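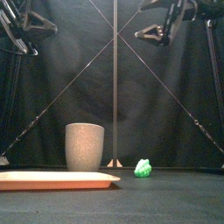

Woo-jin Seo asked at the end of last week's session whether it wouldn't be simpler to let one arm do all the work and leave the other parked. It's a fair point, and quite a few of you nodded, so I'd like to spend the first part of today on it before we go back to our tray, cup and small green object.

One arm is simpler, yes! But think how you clear up after supper: one hand steadies, the other reaches (and you hardly notice you're doing it). That sharing out is what your Wilterwood project is meant to teach.

For the practical, please work in pairs:

Write your plan on paper first, saying which arm moves when.
Keep both grippers well up until your partner says ready.
Save every run, even the dreadful ones. We need 200 by the end of May.

Reading: Lévesque handout, page 17, and the Gresis notes if you have time.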